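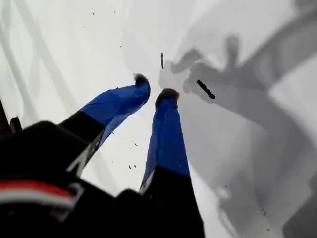
So the sleeves slipped again. If you read my last post you know I was very pleased with myself for fixing that, and I'd like to take some of it back.

Quick catch-up for anyone new: Keerthana and I have been teaching the arm to tidy up small debris, with blue sleeves on the fingers and a fuzzy black pad on each tip. The pads are great! They're soft and they cost almost nothing (I bought a bag of 100 and we'll be using them until I retire). The trouble is everything that happens when one of them starts to move.

I left a long run going after lunch, 700 cycles, and went off to argue with Abdelghani about shelf space. Around cycle 3 — yes, three — the left sleeve crept down far enough that the pad sat crooked. The arm didn't know that. It went on closing at the same height, missing the crumbs and pushing them around the white surface, and every single cycle got logged as a success. The software only checks whether the fingers reached the position they were told to reach, and they did, beautifully, all afternoon.

The part that bothers me more is the stop. When I came back and saw the mess I hit pause on the laptop, and the arm finished its move before it paused. I had my hand halfway to the table by then. It didn't touch me, but I've been telling new people that pause means pause, and I was wrong. Pause means "after this move." The red button means now. Those are different things and I had them mixed up for months.

What's changed so far: a short look at both tips every 20 cycles, a dab of tape under the cuff of each sleeve, and the red button moved to my side of the table where I can reach it without leaning over anything. Khôi wants a proper light curtain and he's probably right. He's pricing one from Sturnska.

I've thrown out the whole log. The new run starts tomorrow morning, and this time I'm staying in the room with a sandwich.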